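Kitchen > Fruit & Veg > How to Wash Fruit Without Buying Anything

How to Wash Fruit (and What to Skip)
By Firouzeh Golestani

I get asked a lot whether produce wash is worth the money. I doubt it. I used a bottle of Purnero from April until it ran out, and I couldn't tell those apples from the ones I did under the tap. The label makes a big promise in big letters and then tells you to rinse with water afterward — so who is doing the work?

What you need: cold running water, a colander, a clean towel. A soft brush if you eat a lot of melon.

1. Wash your hands first. Dull advice, but it beats any spray.

2. Leave the fruit unwashed until you want it. Berries washed on shopping day grow fur by the middle of the week, whatever the vinegar people tell you.

3. Rinse firm fruit under the tap and rub it all over with your fingers. I give an apple 30 seconds, which feels silly and long. No dish soap. Fruit skin can soak it up.

4. Put berries and grapes in the colander and turn them gently under a light stream. Grapes come off the big stem first, in small bunches.

5. Scrub melons before cutting. The knife drags whatever is on the rind straight into the part you eat.

6. Dry everything with the towel. Don't skip this one.

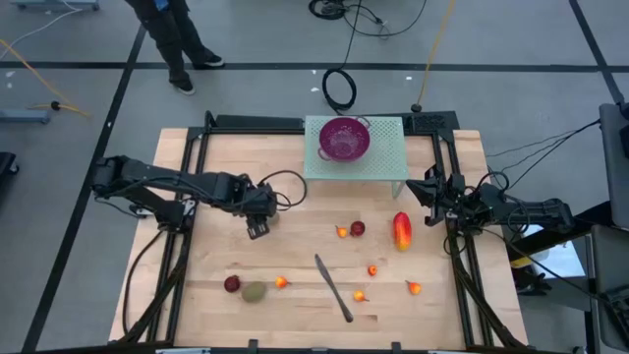 Fruit, knife and colander on a butcher-block top.

Baking soda soaks? Maybe. Sixten Solberg wrote in to say he swears by nine minutes in a bowl. I tried it twice and got slightly salty pears.

Related
Do Fridge Produce Drawers Do Anything?
Gosselin Peeler: More Than 30 Potatoes Later
Is Wax on Apples a Problem?

Contact | © Omusness Kitchen | Back to top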